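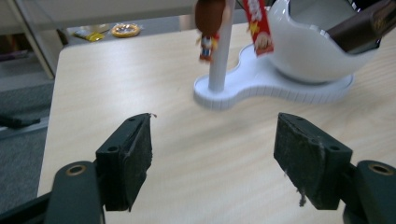
The table, one end of it.

The man from Rindberg wanted 4,000 for the well map. He said it the way you'd say the price of eggs.

"And it shows water," I said.

"It shows where water wants to be."

I have lived in Okden all my life and I never met water that wanted anything. My mother paid a fellow from Apaza to walk our back field with a bent wire. He found a spring at 6 feet. We dug to 20 and found a boot.

Still, the creek was down to mud that August, and my sister had already said yes over the phone. So he sat in her kitchen and talked. His firm had done 200 farms, he said. I asked for the names of two. He said people in his line of work kept things private.

"What about the dry ones? Do you keep those private too?"

My sister kicked me under the table. She wanted to believe him so badly that she had made a pie. 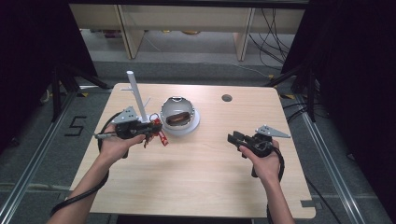 Two hands at work over the pale wood.

He told us about the Clurkarar bed, a layer of wet gravel that ran under the whole valley, deep and cold. I had never heard of it. I asked who had named it and he said it was an old name. I asked how old. He took more pie.

"Depth?" I said.

"Your land? It's 647 feet."

"You haven't been out there yet."

"I don't need to go out."

My sister wrote the check. I watched her do it, slowly, every zero closed up tight. He folded it once, thanked her for the pie and left by the side door, which sticks. He had to shoulder it.

Later I walked down to the creek with a flashlight and stood there a while. I pushed a stick into the mud as far as it would go, pulled it out and felt along it for the wet part. Then I moved over a few steps and tried again.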